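The Yellow Crate

Nafula found it behind the hot water system, under a tarp that had gone stiff as toast, and she let out such a whoop that her aunt dropped a whole tray of pegs down the back steps.

"Snake?" Rakiya called.

"Better!"

She dragged it out into the yard by one corner. Plastic, yellow, with a gridded base and a spider in residence, and LAWAL scratched along the rim with what must have been a nail. Lawal had been the greengrocer when Rakiya was small. He drove down from Lestalura with beans and silverbeet and the little hard pears you had to stew for an hour, and he wanted his crates back, every one of them, and wrote it on the bill.

"Well, he never got that one," said Rakiya, coming down the steps with her hands full of pegs. "Your grandmother stood on it to reach the good plates. Then it was the cat's. Then I sat on it for a whole summer shelling peas and got squares on the backs of my legs."

"Squares!" said Nafula, delighted. She was eleven and had been sent to help with the packing, and up to now the packing had been mostly jumpers.

They moved the spider to the lemon tree. They hosed the crate and scrubbed it with the dish brush, and the grot came out of the corners in long satisfying curls, and the more they scrubbed the yellower it got (egg yolk yellow, school bus yellow, the yellow of the custard at Pruvano's bakery, which Nafula considered the finest custard in the country). She wanted to put everything in it. The teapot! The jar of buttons! The radio that only got the cricket!

"It's going in the ute with books in it," said Rakiya. "That's what a crate is for."

So it went into the kitchen, and they tried books, and it was a marvel with books. Atlases stood up in it like soldiers. But the new flat was up 20 stairs and Rakiya lifted one end, thought about her knees and took the atlases out again. Tea towels, then. Tea towels and the colander, and the wooden spoons poked down the sides.

By four o'clock the sun had got round to the kitchen window. Nafula took the tea towels back out, just for a minute, and tipped the crate up on its edge and put her face right down to the plastic, as close as she could get without going cross-eyed.

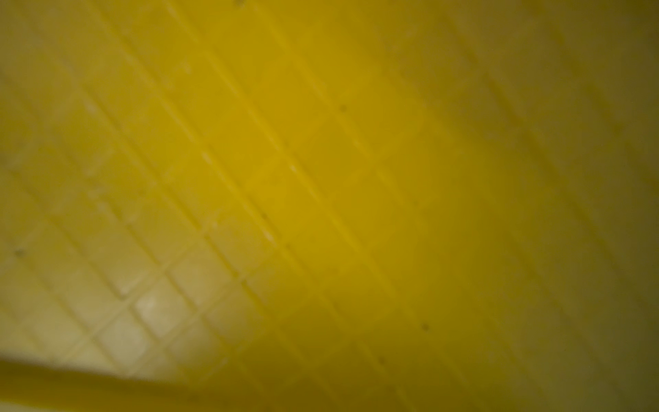 THE YELLOW CRATE
Words by Flurnitz | Short Fiction | 21 July 2025

At that distance it stopped being a crate. It was paddocks, rows of tiny paddocks all set on the slant, with fences running off both ways. The ones in the middle were gold, ripe and ready. Over to the right evening had come already and the fences were sinking into green-brown dusk. And down in the pale corner one paddock was lit up nearly white, all by itself.

"Someone's home in that one," she said.

"In what one?"

"Come and look! You have to get right down."

Rakiya said she had the linen press still to do, and the phone people to ring. Then she got down, one knee and then the other, holding the oven door, and put her cheek beside Nafula's.

"Oh," she said. "That's Mum's place. She always left the light on."

They stayed until the kettle boiled over.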